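Workroom news from Brondesholm

The big table is finally in use! After all the back and forth in April about where it should go and whether we needed one that size, it has become everyone's favorite spot, and I find myself drifting over to it even when I have nothing to do there. The white top is the best part. It's made up of panels with a faint grid, so anything small that you set down shows up right away, and the pale wooden border gives the whole thing a finished look.

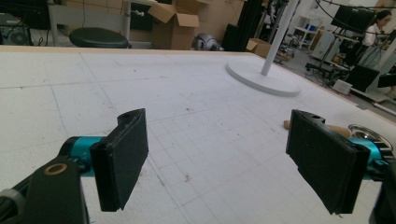

Posted by Lewis
28/07/2022

It has picked up specks and scuffs already, and I'm glad of it - a table like this ought to look worked on. A damp cloth is fine if you spill something. Please go easy with the scouring pads, though, as they dull the surface.

The shallow metal bowl is a great little thing for a job like this. Screws, beads, pins, whatever you're sorting, it all stays put and you can hear when something lands in it. I'd happily have one at every table in the building.

And then there's the wood! I have a real soft spot for a plain wooden handle. You pick one up and your fingers know where to go, and even the simplest piece gets nicer the more it's handled.

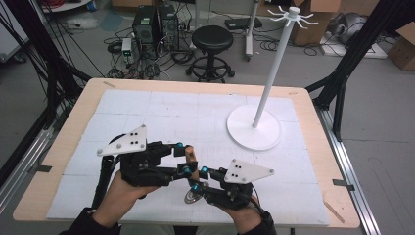 I'd love to see more small wooden pieces on the table this summer, so if you have old handles or dowels at home that need a new life, bring them along. The shelf at the Brirneck end has room for them, and there are 59 hooks going up beside it as soon as the paint is ready.

Now for the cardboard. Flattened boxes can stay stacked in the back of the room for the moment, but open ones do get in the way of the stool and the desk, so fold them down when you've emptied them. The next pickup takes two full stacks.

Supplies orders go through Stitutent as before. Put your wish on the list by the door and I'll add it to the next one. Sandpaper is on its way - 400 grit, and plenty of it!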